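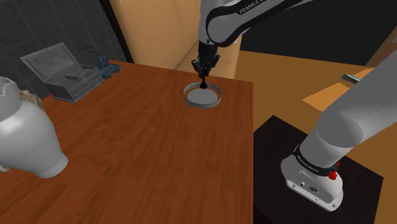

The dish task in the simulator, arm over the far corner of the table.

2 min read · 16 shares · 2 comments

PEOPLE WANTED to drive a robot arm (remotely, paid)

Zodwood is after 16 people for the June round of Joltgate. You steer a simulated arm from a desk, hand controller in one hand, screen in front. Dish, box, vase, that sort of thing. We record how you move and the arm learns from it.

No robot experience needed. Gamers welcome, so are people who've never touched a controller. Left handers esp, we're short.

What's involved:
- one session, 90 minutes, with a break
- short practice, then up to 50 tries at the same task. Yes it gets repetitive
- bad tries are fine, just press the discard button and go agian
- a few questions at the end on what felt awkward

Must be 18+, OK with reading off a screen for a while. Glasses fine. If you get motion sick from games tell us first, we can slow the view down.

Where: Wynne building, 2nd floor, buzzer says Orance (old tenant). Slots from 9am, last one starts 4.30pm.

Pay is 50 pounds, bank transfer, normaly same week. Travel not covered sorry.

To apply: email Rimantas Lill with your name, which hand you use and two times that suit. Questions on the recordings or how to get yours deleted, ask Mathias Brunner. Slots go to whoever replies first.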